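Notes pour l'intervention Grascombe, version courte (16 minutes, questions comprises, donc je file !)

Diapo 1. Bonjour, je dis deux mots de Codora et j'enchaîne. Ne pas raconter l'historique du labo, j'ai perdu tout le monde la dernière fois.

Diapo 2. La question : combien de démonstrations faut-il pour qu'une politique apprise sur des objets rigides s'en sorte avec du mou ? On a pris des chaussures parce que ça plie, c'est asymétrique, et tout le monde en a chez soi.

Diapo 3. La méthode. Environ 200 démonstrations téléopérées, 8 modèles de chaussures, 4 gardés de côté pour le test. On entraîne avec Urio, une fois avec la vue du poignet seule, une fois avec la vue fixe en plus. (Respirer. Montrer les deux vues.)

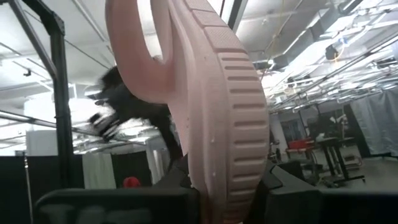
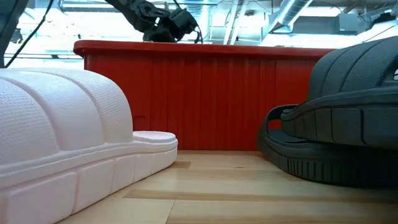 Diapo 4. Le résultat qui m'a surprise : avec le poignet seul, la saisie est bonne mais la dépose part un peu n'importe où. La vue fixe corrige surtout la fin du geste, et presque pas le début. Je m'attendais à l'inverse, je l'avais même écrit dans le projet Trudau, oups.

Diapo 5. Les limites : un seul lieu, un seul éclairage, et des essais de test encore trop peu nombreux pour parler de généralisation. Si on me demande le code, répondre en juillet.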